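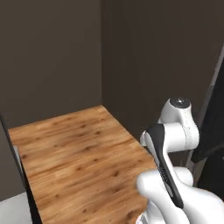 A reader going by Mullance wrote in to object that a policy trained only in simulation learns the simulator, and asked why the Pallura results should be read any other way. Several other messages made the same point in milder terms. The answers on this page start with that objection and then cover the setup, the numbers and the release.

Pallura: Frequently Asked Questions
Last updated June 21, 2020

Does the policy just learn the simulator?
Partly. A policy trained with fixed rendering and fixed physics did very well in simulation and poorly on the physical arm. Pallura varies both during training, and the gap shrinks. It does not close. The final policy succeeds in 98 percent of simulated trials. Physical success is lower on every task we tried, and the two should never be quoted as one number.

What is Pallura?
A method for choosing which simulation parameters to vary and how widely. Standard domain randomization draws each parameter from a hand-set range. Pallura starts with narrow ranges and widens a range only when the policy's success rate on the current one stays above a threshold.

What task is the policy trained on?
Reaching and pushing on a tabletop. The arm must bring its tool point to a target position, or move a block to a marked location. Grasping is outside the scope of this work.

Why is the simulated room so plain?
Background clutter is treated as a separate variable. The base scene has a wood-grain tabletop in a corner between two dark walls, with the arm at the right. Textures, lighting and distractor objects are added by the randomizer at the start of an episode, so the base scene holds as little as possible.

Which parameters are randomized?
Surface friction, block mass, joint damping, control latency, camera pose, light direction, light intensity and surface texture. Arm geometry is held fixed. We tested small changes in link length in January and dropped them, as they slowed training with no gain on the physical arm.

How long does training take?
The reported policy was trained for 3,000 updates. Wall-clock time depends on how many simulator instances run in parallel. Rendering is the bottleneck for the image-based version. The state-based version is limited by physics stepping.

How was the physical evaluation done?
We ran 740 trials in total, divided evenly between reaching and pushing. Target positions were drawn before testing and reused for every method compared. A trial counted as a failure if it timed out, hit a joint limit or triggered the protective stop.

How many random seeds were used?
Each configuration was trained with 6 seeds. Tables report the mean and the full range over seeds. We do not report only the best seed.

What are the known failure cases?
Targets close to the walls are the most common. The policy tends to approach them with the elbow extended and stops short. Strongly reflective blocks also cause errors in the image-based version, and widening the lighting range did not fix this.

How does Pallura relate to Zerness?
Zerness is our scene generator. It builds the room, table and arm from a configuration file and exposes the parameters listed above. Pallura sets their ranges. Either one can be used alone.

Can I use a different arm?
Yes, given a model file with correct joint limits and inertias. The policy must be retrained. Weights do not transfer between arms.

What is included in the release?
Training code, Zerness configuration files, evaluation target lists and the weights for all seeds. The logs from the physical trials are in a separate archive named Pattinasarany, with a readme that describes each column.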